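Draltau name Koyama player of the season, but the numbers ask questions

Draltau forward Kanako Koyama was named the club's player of the season on Monday, winning a supporters' poll by two votes over goalkeeper Rosalie Aebischer.

The club called it a "landslide of affection." It drew 1,278 ballots, from a side that claims far more followers than that, and a margin of two is a strange sort of landslide.

Koyama had a good year, no question. She scored in both wins over Lemarach and played 287 minutes in the cup run before a knee problem kept her out of the semifinal. But her goals dried up in the spring, when Draltau slid out of the title race, and it was Aebischer who kept the scores respectable.

Voting was open only to holders of the club's paid membership card, a rule added after the shortlist came out. Draltau has not said why. Coach Reto Steiner said the award "speaks for itself" and took no further questions. 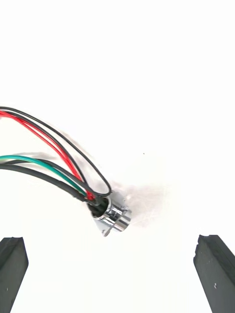 Ferdinand Prantl wrote under the club's announcement that he had paid for his card in March and never got a ballot, and that he would have picked Aebischer anyway.

Draltau open next season away to Lemarach in August. Koyama has yet to sign a new contract.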